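Speaker Notes – Session 4: Care and Inspection of Wooden Table Surfaces
Brendulon Facilities Training, Furniture Care Module

Opening (allow five minutes)

Good morning, and welcome to the fourth session of the furniture care module. The session covers tabletops with a clear finish: how to read the wood, how to inspect the finish, and how to record what is found. Repairs are handled in Session 5. Please hold any questions on sanding and refinishing until then.

The material applies to all sites that received wooden tables under the Medside refurbishment. The current register lists 442 tables. Of these, 390 have a clear finish and fall under the procedure described this morning. The remainder are painted or covered and follow the older checklist, which is still in force.

[Pause. Confirm that each participant has the inspection sheet and a soft cloth.]

Reading the grain

Every inspection begins with the wood itself. Staff are asked to find the direction of the grain before they touch the surface with a cloth. Wiping, drying and any later polishing should follow that direction. On most of our tables the lines run the length of the top, but this cannot be assumed. Where boards were cut or joined at an angle, the lines may cross the table diagonally as seen from the chair.

Explain the two patterns staff will meet most often. Straight grain shows as fine lines lying close together. Cathedral grain shows as nested arches, one inside the next, and may spread into wide loops. Both can appear on the same top, sometimes within a hand's width of each other. Neither is a defect. In the last reporting period, 17 inspection sheets listed cathedral grain as "staining" or "water rings." Those entries had to be withdrawn, and the tables were taken out of the repair queue.

[Slide 6. Leave it up while the group studies the grain. Ask for the direction first, then for the pattern on the right.] 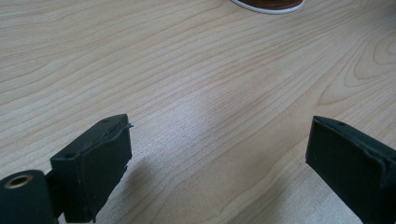
Slide 6. Light wooden tabletop with straight and cathedral grain. Note the reflection near the center.

Allow a full minute before taking answers. Participants usually name the arches quickly and take longer over the direction of the straighter lines, which run from lower left to upper right. Then draw attention to the pale patch. The grain looks washed out there, and a new inspector may wish to record it as fading. It is light on the varnish. Remind the group that a reflection moves when the inspector moves, and that a faded area stays where it is.

Inspecting the finish

The inspector should view each table from at least two sides before writing anything down. Overhead lights should be on. Window blinds may be left as they are, provided that their position is entered on the sheet.

The sheet asks for three grades. "Sound" means that the finish is even and smooth to the touch. "Worn" means that the finish has thinned but the wood is still covered. "Open" means that bare wood can be felt. Participants have asked in earlier sessions whether a half grade may be used. It may not. When in doubt, enter the lower grade and add a remark.

Edges and corners are graded separately from the top. This was changed at the request of the Negi site, where the tops were in good order and the edges had suffered from stacked chairs.

[Pass around the three sample boards. Collect them before moving on – one set was lost at Feston and has not been replaced.]

Routine cleaning

Cleaning staff should use a cloth that has been dampened and well wrung out, followed by a dry cloth. Both passes follow the grain. Spray is applied to the cloth and never to the table. Glass cleaner is not approved for any clear finish, including the newer tables at Feston.

Spills are blotted first and wiped second. If a mark remains on the following morning, it is entered on the sheet with its distance from the two nearest edges.

Questions and practice

Break the group into pairs and assign one table to each pair. Each participant completes a sheet alone, and the pair then compares grades. Differences of one grade are normal at this stage and should be discussed at the table.

Sheets are filed under form number 837 and returned to the site office by the end of November. Participants who need spare copies may collect them at the door.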